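织物护理与整理 讲义
第3讲 针织衣物的摊平、定位与折叠
主讲:Jomar Fajardo
Gumen 校区 整理实训室

本讲接第2讲的干燥与回潮部分,讨论衣物离开干燥环节之后、入库或上架之前的台面操作。对象限于纬平针短袖上衣及形状相近的小件针织物。衬衫、带里衬的外衣和长裤的折叠放在后面讲,涉及的基准线不同,不要套用本讲的做法。

一、术语

台面:进行摊平和折叠的水平工作面。本讲义所说的前缘指靠近操作者的一边,后缘指远离操作者的一边,左右以操作者为准。

初态:衣物放到台面上、尚未经过任何整理时的形态。初态按可辨认程度分为团状、堆叠状和半摊开状。

基准线:折叠时用来对齐的线。短袖上衣的纵向基准线是前后领口中点到下摆中点的连线,横向基准线是两侧腋下点的连线。基准线在衣物上没有标记,要靠领口、侧缝和下摆推定。

特征部位:领口、袖口、下摆、肩缝、侧缝。这些部位的厚度、边缘形状或走线与大身不同,用手或用眼都能分辨。

隆起:局部织物多层聚集形成的凸起。领口罗纹和袖山附近较常见,因为这两处层数多、弹性方向与大身不一致。

残余张力:折叠完成后仍保留在织物内的拉伸。放置一段时间后会回缩,表现为边缘错位。

二、台面的要求

台面应平整,边缘无毛刺。颜色选白色或浅灰,与多数衣物有足够的明度差,便于看清轮廓。白色台面的缺点是对白色衣物的轮廓不友好,处理白色批次时可以铺一层深色垫布,垫布四角要固定,否则会随衣物一起移动。

表面光泽以哑光为宜。高光表面会产生反射,浅的皱褶在反射中不易判断。哑光表面摩擦系数通常稍大,拖拽衣物时阻力也大,操作上应以提起后重新放下代替长距离拖拽。

台面污渍分两类。可转移的(灰尘、粉末、油迹)必须在操作前清除;不可转移的(旧划痕、已渗入表层的灰痕)不影响操作,但应记录位置,以免与衣物投下的浅影混淆。检查方法是用白色干布擦拭一次,布上有颜色即为可转移。

照明从上方均匀给出。如需检查皱褶,可另加一盏低角度侧光,检查完毕后关闭。侧光长时间开启时,轻微的起伏也会形成明显阴影,容易导致过度整理。

三、初态的判读

动手之前先判读,判读的内容依次为:轮廓、隆起、暗线、正反。

轮廓。半摊开状的短袖上衣,外轮廓往往接近矩形,但长宽关系不一定与完全摊平时相同。左右方向大于前后方向时,有两种可能:衣长方向发生了堆叠,或者衣物整体横置,衣长方向与台面的左右方向一致。仅凭外轮廓不能区分,需要找到至少一个特征部位。

隆起。高于周围的一团织物,优先假定为领口或袖部,再用其他部位验证。领口的罗纹较硬,聚集后形成的隆起边缘偏圆;袖部聚集时通常能找到一段袖口的双针线迹。

暗线。织物表面的细暗线可能是接缝,也可能是折边下方的浅影。区分的办法是轻提暗线一侧:接缝随织物一起移动且位置不变,折边的影子会变宽、变窄或消失。

正反。查看缝份和水洗标。缝份外露为反面。反面朝外的衣物应在摊平之前翻正,摊平之后再翻等于重做。 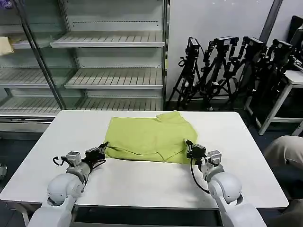 图1 半摊开状初态,外轮廓接近矩形,右上部有隆起,下部可见斜向暗线

按上述次序判读图1:外轮廓左右方向较长,表面为连续的软皱;右上部的隆起形似领口或袖部,单从外观不能确定是哪一个;下部斜线可能是接缝,也可能是折边。由此得到的结论只到这一步。衣物的类别很可能是T恤,但在找到领口之前,纵向基准线无法确定,不应开始折叠。

常见错误是把矩形的短边直接当作下摆。这样做出来的成品正面看似整齐,翻开后领口偏在一侧,返工率高。

四、摊平

摊平的目标是使前后两片重合、侧缝落在两侧、表面无折入层。皱褶本身不必在这一步完全消除。

4.1 抓取点

抓取点应选在织物边缘的角部。角部受力时,拉力沿两条边分散,大身变形小。在边的中部抓取会形成放射状的拉伸纹,针织物尤其明显。

双手操作时,两个抓取点应在同一条边上,高度一致。先取靠近前缘的两个角,原因是距离短、手臂不越过衣物。若前缘两角之间还有折入层,先放下,处理折入层,再重新抓取。

抓取厚度要确认。短袖上衣下摆处为前后两层,只抓到一层时,提起后另一层会滞留在台面上,两片错开。确认方法是拇指与食指轻搓,两层织物之间有相对滑动。

4.2 提起与抖放

两角同时提起,使衣物大部分离开台面,后部可以留在台面上。提起后停顿,让下垂部分靠自重展开,再由远及近放下。放下时手向前缘方向回收,速度均匀。速度过快,空气夹在两片之间,会在中部鼓起,需要再压平。

抖动幅度宜小。大幅抖动对机织布有效,对纬平针织物则容易引起下摆波浪。

4.3 推平

用手掌自纵向基准线向两侧推,不用指尖。指尖压力集中,会把织物推成新的细褶。推的行程到侧缝为止,越过侧缝继续施力就会把侧缝推向背面。

隆起部位最后处理。领口先把前领与后领分开,确认后领高于前领,再让罗纹自然落平。袖部先找到袖口,沿袖中线向外轻拉,放手后观察是否回缩,若回缩明显,说明残余张力过大,应提起重放。

4.4 检查

检查项目:
领口中点与下摆中点的连线与台面前缘垂直(或平行,视放置方向而定)。
两侧侧缝不外露于正面。
下摆前后两层对齐,无单层伸出。
两袖展开角度对称。
以上任何一项不符合,返回4.2,不要靠局部拉扯修正。

五、折叠

本课程采用定宽折法。成人中号短袖上衣的成品宽度定为28厘米,与 Boersma 货架的单格净宽配合,放入后两侧有取放余量。折叠时可使用折衣板,也可只凭基准线。考核时不允许使用折衣板。

步骤如下。
(1)衣物背面朝上,领口朝后缘,下摆朝前缘。
(2)以纵向基准线为中线,在两侧各取成品宽度的一半,确定左右折线。
(3)沿右折线把右侧连同右袖折向中线,袖子再向外回折,使袖口不超出右折线。
(4)左侧同样处理。两侧在中线附近允许少量重叠,重叠处不应起棱。
(5)下摆向领口方向上折12厘米,压平。
(6)继续向领口方向对折一次,翻面,正面朝上。

第(3)步的袖子回折容易被省略。省略后袖子堆在中间,成品中部偏厚,叠放到一定高度会向两侧倾斜。

第(5)步的上折量对应中号衣长。其他尺码以折后边缘与领口的距离为准调整,不必死守该数值。同一批次内应保持一致,批次之间的差异由标签区分。

折叠过程中不要按压折边。针织物的折边受压后形成死折,上架后展开仍有痕迹。需要排气时,用手掌平压成品中部即可。

六、台面分区与堆放

多件连续操作时,台面要分区。以右利手为例,左侧为待理区,中部为操作区,右侧为成品区。左利手对调。分区线可以用可移除的浅色胶带标出,也可以只作约定,但同组成员的约定必须一致。

待理区的衣物允许交叠和起皱,不允许超出台面边缘。悬出部分受自重拉伸,下摆和袖口会变长,而且滑落后须重新清洁。堆放时较大件在下、较小件在上,取用时从上取,避免从中间抽出。

操作区一次只放一件。两件同色衣物同时留在操作区,边缘很难分辨,抓取时容易把两件的边一起带起。

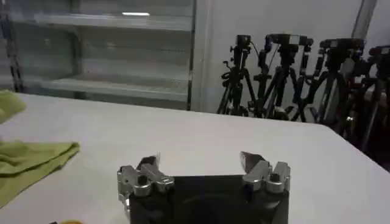

同色批次还有一个问题,即待理区内各件之间的界线不清。低饱和度的绿色、灰色和藏青色在均匀照明下皱褶对比弱,两件相邻时,圆钝的折边与另一件的边缘看起来相近。处理办法是件与件之间留出一条可见的台面,宽度以能放入手掌为准。空间不够时减少待理数量,不要压缩操作区。

成品区叠放时领口方向统一,折边一律朝前缘。每放一件,用双手扶正两侧,不从上方按压。成品达到规定高度后整摞移走,移动时一手托底,一手扶侧面,不抓最上层。

七、皱褶的残留与允收

折叠前的皱褶分为浅皱和硬皱。浅皱在摊平后用手掌可以推平,或静置后自行减弱,不作返工依据。硬皱有明确的折痕线,手推无效,需用蒸汽处理,处理后平放冷却再折。带余热折叠的成品,折边处会固定成新的硬皱。

允收标准以正面可见区域为准,即成品翻正后朝上的那一面。领口周围不允许有硬皱;大身允许有浅皱;被折入内部的袖部和下摆不作要求。Akier 分级表把领口罗纹的波浪归入形变一类,与皱褶分开记录,填写实训记录时按该表执行。

记录用语要统一。颜色写色卡名称,没有色卡时写可以复核的描述,如黄绿、橄榄绿,不写"偏旧的绿"一类。同一件衣物在不同照明下观察到的颜色可能有差别,记录时应注明观察位置和灯具状态。

八、实训安排

两人一组,一人操作,一人记录,完成一轮后交换。每轮从待理区取一件半摊开状的短袖上衣,按第三节判读,口述判读结果,记录人记下后再开始摊平。口述内容必须区分"看到的"与"推定的"。例如"右侧有隆起"属于前者,"右侧是领口"在验证之前属于后者。

每人完成12件。记录表包括:初态类别、首次判读结果、实际特征部位、返回4.2的次数、成品宽度。成品宽度在领口下方和折边上方各量一次,两个数值都填,不取平均。

实训用衣由 Wullow 库房统一发放,用后按颜色归还,不得带出实训室。操作前摘除手表、戒指和手链,指甲边缘粗糙的须戴薄棉手套,针织面料勾丝后不能在本课程条件下修复。

九、思考题

(1)外轮廓为左右方向较长的矩形,且没有可见隆起,应先检查哪一条边?说明理由。
(2)摊平后领口中点与下摆中点的连线倾斜,而两侧侧缝均位于正确位置,可能的原因有哪些?
(3)把成品宽度改小,上折量不变,成品厚度和叠放稳定性如何变化?
(4)深色垫布对浅色衣物的判读有利,但对哪一类皱褶的观察不利?

十、阅读与下次内容

课前阅读第4讲讲义中关于门襟定位的部分。下次使用机织衬衫,纵向基准线改由门襟确定,领座的处理单独演示。三月之后领取实训用衣的各组,请先到库房核对尺码标签,再填写领用单。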